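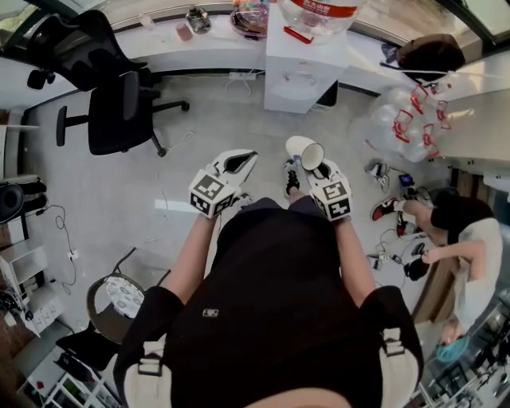
Mohcine Lamrani wrote in to ask whether a drinks corner really needs a page of its own, and whether anybody would read to the bottom of it. Well, Mohcine, you did write twice, so I am counting you as a reader! And yes, I think it does. We have been in this room on the second floor of the Prinent building since May, and of all the corners in it, the one with the water and the cups is the one people ask me about when they are setting up a place of their own.

So, a little about how it goes, for anyone who is curious. The water dispenser stands over by the white counter, with the big clear bottle on top, and the jugs with the red handles live against the wall close by. I used to want them tucked away in the hall closet, where they looked very tidy and where every single one had to be carried the whole length of the corridor (my back still remembers it). Against the wall is better. We order 14 at a time from Fletell, and the driver is kind enough to bring them up himself if you catch him before 9 in the morning.

The counter is meant for cups and small things only – the little pink one, a glass jar, the round tray for whatever needs a home that day. I'm a great believer in a tray. Things on a tray look as if they belong together, even when they don't, and you can lift the whole lot to wipe underneath. Ours gets a wipe at lunchtime and another before we lock up.

The floor is light gray tile, and I was against it at first because I thought it would feel like a clinic. I have come around completely. Spills mop right up, the office chairs roll nicely on it, and when the daylight is good it brightens the whole room. The one thing I would still like to sort out is the power strip under the counter, with its white cables wandering over the tiles. Posside sells a cable channel that sticks down along the wall, 86 for the long set, and I have been going back and forth on it for weeks – it is a lot for a strip of plastic, but so is a new ankle.

Next on the list are hooks for the cups, and perhaps a second shelf from Ragab if they still have the narrow one. More pictures when the hooks are up.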